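Rollcombe Users Board > Maintenance > Hand-held grippers
Topic: Finger inspection interval and the open-position check

cell_admin_K
Our department at Kanetbridge maintains the hand-held grippers used to teach pick tasks to the packing cell. The current procedure calls for a finger inspection every 13 shifts. I would like to propose 39, as our log shows 3,658 grasps on one set of fingers with no recorded slip. Comments are invited before the September revision.

torque_and_shim
I would not support that change. A grasp count records use and says very little about alignment. We had a set at Astenano that never dropped a part and was nevertheless closing unevenly, which the cell then reproduced at the packing station. The fault was found only at inspection.

cell_admin_K
That is a fair point. Was the fault in the fingers or in the mounts?

torque_and_shim
In the mounts. One pivot had worn, and the finger sat slightly low when closed. Replacing the fingers alone would have changed nothing.

siliņa_service
Our shop follows the steps below and completes them in a few minutes. They may be of use whichever interval is adopted.

Step 1. Open the jaws fully over a plain, light surface and view them through the gripper's own camera. Compare the height of the two finger tips, then look over the top faces and the holes for damage. 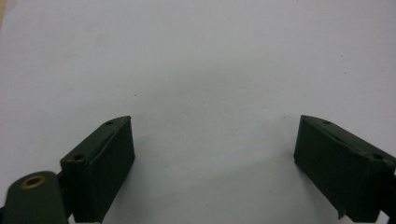
Step 2. Close the jaws slowly on a flat gauge. Both inner faces should meet it at the same moment. If one arrives first, check the mount on that side before loosening any screw in the finger.

Step 3. Remove burrs from the lower edge of the inner faces with a fine file. Do not file the gripping area.

Step 4. Record the result and the shift number, and save an open-position view with the entry.

line4_nights
With respect, Step 3 should not be left to operators. On our line, filing is reserved for the bench. A small notch does no harm to the grip, and an untrained hand with a file may do a good deal.

siliņa_service
We permit it only for staff who have been signed off. I accept that the wording should say so.

line4_nights
Thank you. I would also ask that scuffing be left out of the rejection criteria. We have returned sound fingers to stores on appearance alone.

cell_admin_K
I will withdraw the figure of 39. The draft will now read 31 shifts for the full inspection, with Steps 1 and 2 at the start of every shift – and filing at the bench only.

torque_and_shim
I still consider 31 too long for the mounts, and would keep them at 13. The fingers may go to 31 without objection from me.

cell_admin_K
Noted. Both intervals will be entered in the draft as separate lines.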